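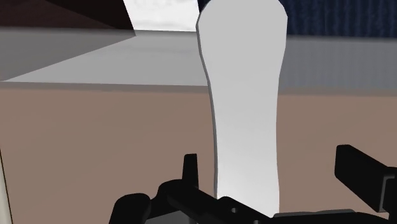 Stop Telling Tired People to Try Harder

May 17, 2019

My clinic appointment lasted 20 minutes. I had waited since September for it. Most of that time went to a sheet of paper called a sleep hygiene checklist, which the nurse read to me line by line. Keep the bedroom dark. No coffee after lunch. No screens in bed. Go to bed at the same hour every night.

I had been doing all of it for two years. I said so, and she ticked the boxes and gave me the sheet to take home.

I have nothing against the advice. A dark, quiet room is better than a bright, loud one, and people who drink coffee at dinner should probably stop. My complaint is with how it gets used. For a person with long-term insomnia, the checklist has become the thing you are handed in place of treatment. If it doesn't work, the assumption is that you didn't follow it.

There is a treatment that deserves to come first. Cognitive behavioral therapy for insomnia has been studied for decades, and medical groups recommend it ahead of pills for most adults with chronic insomnia. It usually takes a handful of sessions. Part of it is cutting back the time you spend in bed so that you are asleep for more of it. That part is unpleasant, and you should have someone trained to guide you through it, especially if you drive for a living or have other health problems.

The trouble is finding that someone. Here in Gilmartin we have 3 pharmacies with a full aisle of sleep aids each, and no therapist who offers the program. The closest one is in Trastetti. She sees insomnia patients two afternoons a month and her list is closed. My insurance would pay for a prescription tomorrow. For the therapy it wanted a referral, then a second form, then a letter explaining why the pills had not been tried first.

So people buy things. I bought a Fistel mattress topper and a bottle of drops, and I read the reviews of everything else at two in the morning. I don't blame anyone for doing this. When you have slept some 5 hours a night for months, you are not a careful shopper.

The county health board at Tesemham is now planning a sleep awareness campaign, with posters and a talk at the library. I would like that money spent another way. Pay for a few of the counselors already working here to be trained in the therapy. Run it in groups, since it can be taught that way. Let people sign up without a referral. Put an online version on the library computers for those who can't get to a session, and have a real person they can call when they get stuck.

Family doctors could help too, by asking one more question before they reach for the sheet. What have you already tried? Some patients will say nothing at all, and for them the checklist is a fair start. Others will need to be checked for something else, such as restless legs, depression or a breathing problem. And a good many will say they have done everything on it, and they should be believed.

The board takes written comments until the end of the month. I have sent mine, and it says more or less what I have written here, with my checklist stapled to the back.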